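3.2 Planning and Paying for the Disassembly Cell 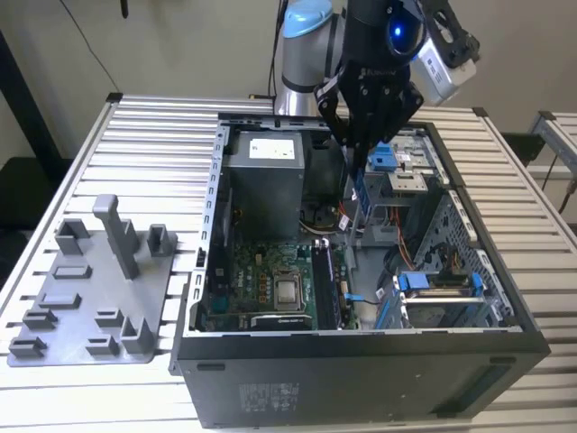 Figure 2. The arm and gripper reaching into an open desktop tower, with the gray 3D-printed fixture plate on the table beside it.

We would like to spend a little time on money, which papers of this kind tend to leave to a footnote, and which took up a good part of our spring at Plitcombe. Our first budget put nearly everything into the arm itself, and it was Divya Pinto who gently talked us into starting over from the computer instead. A tower like the one in Figure 2 has memory, cabling and drives all packed close together, and the gripper has to get in among them, so we moved 33 percent of the equipment money to the gripper and the wrist camera (a painful meeting, but a good one!). The slotted aluminum table was a happier purchase, as we could bolt things down, change our minds and bolt them down again.

Fixtures were budgeted as a running cost. We print our own and set aside enough filament for 58 plates over the grant, along with two spare sets of fingertips. Quotes from Tornent and Jirach were compared in May, and the delivery times differed far more than the prices did. The full cost sheet is given in Appendix B.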